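3 min read

# Gillumau Coastal Gardens Plant Records

## Summary

This dataset contains plant observations from the public gardens and roadside plantings along the Gillumau coast. It was compiled by the Woo Garden Survey to help visitors and local growers identify what they find along the paths. Version 2 was released on March 30, 2021, and replaces the earlier release in full.

## Contents

The dataset holds 300 records. Each record gives the common name, the botanical name where known, the garden or wayside, the month of observation, and a short note on growing conditions. Hedges are entered as a single record regardless of length. Plants that could not be identified to genus are kept in a separate file, `unnamed.csv`, and are not included in the total.

## Sites

- **Girneo Garden.** Fuchsias, heathers, and a pond margin planted with rushes. Records cover the lower beds only.

- **Ukano Headland.** Sedum and other low succulents on exposed rock. Plants here are often smaller than the same species grown inland, and measurements should not be compared across sites.

- **Gillumau Visitor Garden.** Camellias, ferns, and a fragrance border. The main path is level and suitable for wheelchairs. The `access` field records whether a plant can be viewed from a paved surface.

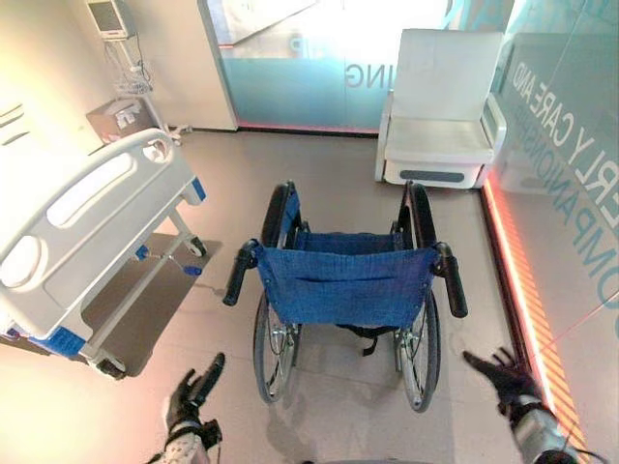 ## Collection Method

Observers walked each site on a fixed route and recorded every flowering plant within 3 feet of the path. Routes were limited to 90 minutes. Olanrewaju Nwankwo reviewed the botanical names, and Zoila Puma prepared the site notes.

## Known Limitations

Winter coverage is weak. The Ukano Headland route was closed in November, and no records exist for that month. Cultivar names were copied from garden labels and have not been verified. Several fuchsias carry only the label name.

## Terms of Use

The records may be reused for educational and noncommercial purposes with credit to the Woo Garden Survey. Corrections should include the record number and the site name.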